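MECHATRONIC SYSTEMS LABORATORY
Handout 3: Comparing Hand-Held Grippers and Tracked Gloves
Prepared by Do-yoon Seo and Esben Thygesen
Revised 2021-05-17

Purpose

Students will compare two means of recording manual tasks for later use on the Bjarnason arm. The first is the tracked glove, in which the operator's own fingers do the work and a marker cube at the wrist supplies the pose. The second is the hand-held gripper, in which the operator carries the end effector and the camera is mounted on the tool itself. Both methods are assessed on household cleaning tasks performed at floor level.

Set-up

Lay out the cables before the operator sits down, and keep them clear of the handle's path. Gloves are put on first, then the head camera. The cube must sit firmly on its bracket; if it can be rocked with a fingertip, return it to the bench and draw another. In the sweeping task the operator is seated and holds the broom in both hands, with a marker cube at each wrist.

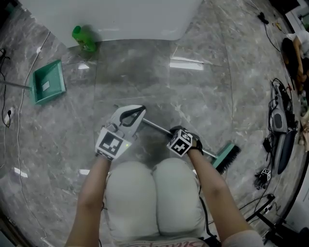 Why is a cube printed on more than one face?

A single flat marker is lost as soon as the wrist turns away from the camera. With patterns on adjoining faces, at least one is usually readable through the stroke, and the pose estimate can be carried from face to face.

Recording

Each group records 82 trials per method. Name files in the Dorar logger by group, method and trial, in that order. A trial is void if the marker is lost for more than 200 consecutive milliseconds – the logger flags these, but groups are expected to check the flags by eye. Void trials are kept in the folder and marked as such. Do not delete them.

The gripper trials follow the same order as the glove trials, with the Pranard controller set to its slower profile. Operators should change places between methods so that practice on one does not favour the other.
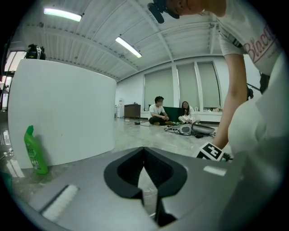

Where the colour of the object is close to that of its background, note this in the trial sheet, as it bears on the segmentation exercise in September. Note also any grasp that had to be repeated. The Sidness jaw inserts are to be inspected at the end of the session and wear recorded on the sheet provided.

Submission

Submit a report of no more than two pages, with the trial sheet attached. State which method your group would recommend for sweeping and which for picking up small items, and support each recommendation with your own figures. Late reports are handled under the unit outline.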